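Cuaderno de la masa madre
Boletín de los amigos de Grostora, 9 de agosto de 2022

Queridas y queridos:

Otra vez llega el boletín con el calor encima, y otra vez tengo que empezar dando las gracias, porque desde el envío de mayo me habéis escrito tantos (¡y tan largo!) que he tardado varias tardes en leerlo todo como se merece, con un café con hielo al lado y el cuaderno abierto para ir apuntando. La mayoría me preguntáis lo mismo, así que voy a dedicar este número al pan de verano, que es un pan con sus manías y que a mí, lo confieso, me ha dado bastantes disgustos a lo largo de los años.

Empiezo por la masa madre, que en agosto se desboca. Lo que en invierno tarda una mañana entera en subir, ahora lo tenéis rebosando el tarro antes de haber terminado de recoger el desayuno. Si la alimentáis como siempre, se os pasará de ácida y el pan saldrá plano y con ese olor a vinagre que tanto asusta a quien acaba de empezar. Mi costumbre es darle más harina y menos masa vieja, con agua fría de la nevera, y guardarla en el estante de abajo en cuanto asoman las primeras burbujas. También le cambio la harina: la de centeno la reservo para el otoño, y en estos meses tiro de trigo blanco con un puñadito de integral, que la mantiene tranquila.

Para la hogaza de diario sigo con la receta de toda la vida, la que muchos ya os sabéis de memoria y que repito para los que acaban de apuntarse: 1.000 gramos de harina de fuerza, una cucharada colmada de sal, la masa madre que os quepa en una taza de desayuno y el agua que pida la harina, que cada saco es un mundo. El último que compré en el molino Rinaldi bebía muchísimo, y el anterior, de la misma casa y con la misma etiqueta, se me quedaba hecho una sopa con la mitad. Añadid el agua poco a poco y dejad siempre un vaso apartado. Si al final sobra, se riegan las macetas y tan contentos.

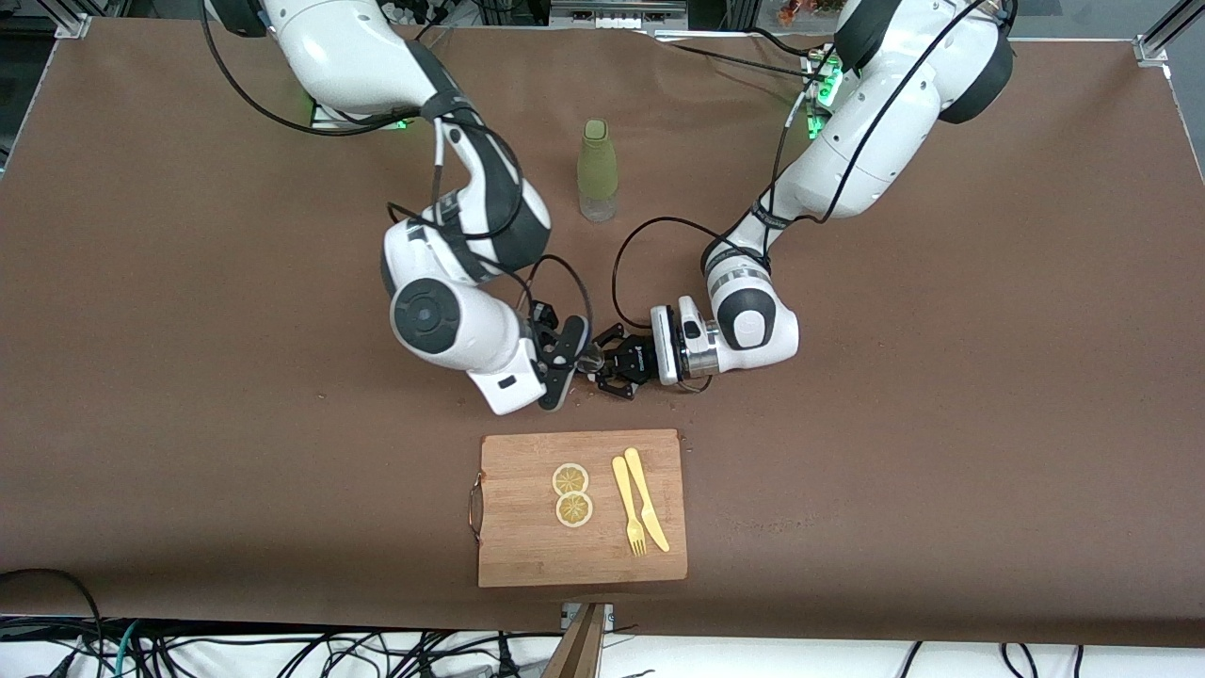
El amasado en verano conviene que sea corto. Yo mezclo, tapo con un paño y me voy a hacer otra cosa, y al volver le doy unos cuantos pliegues, estirando la masa hacia arriba y doblándola sobre sí misma sin apretar. Con tres tandas de pliegues, bien separadas, me sobra. Si tenéis la cocina orientada al sur, como la mía, bajad el cuenco al rincón más fresco de la casa. Una lectora de Iltcombe me cuenta que ella lo deja dentro de la bañera, y me ha parecido una idea tan buena que ya la he copiado dos veces.

Luego viene la nevera, y en esto sí que me pongo pesada. La masa formada, en su cesto y bien tapada, pasa la noche en frío y se hornea a primera hora, cuando todavía se puede encender el horno sin que la familia proteste. El pan gana sabor, se corta mejor con la cuchilla y a las nueve ya está la cocina ventilada. Para los panecillos pequeños, de 80 gramos, me salto el cesto y los dejo en la misma bandeja, un poco separados para que no se peguen al crecer.

Y una cosita sobre la conservación, que me lo preguntáis muchísimo. Nada de bolsa de plástico con este bochorno, por favor, que al segundo día hay moho. Paño de algodón, panera de madera si tenéis, y lo que no se vaya a comer pronto, en rebanadas al congelador. El pan duro ya sabéis que aquí no se tira: salmorejo, migas, sopas frías, torrijas fuera de temporada (¿por qué no?) y, si está muy seco, pan rallado con ajo y perejil para todo el mes.

En el próximo boletín hablaremos de la focaccia con uvas, que en casa es la manera de despedir el verano, y os contaré cómo me ha ido con el centeno de Sosetti, que tengo el saco esperando en la despensa y todavía no me he atrevido a abrirlo. Si alguien lo ha probado ya, que me escriba antes, así no estropeo la primera hornada.

Las respuestas a este correo me llegan directamente a mí. En agosto contesto más despacio, pero contesto.

Un abrazo grande y harinoso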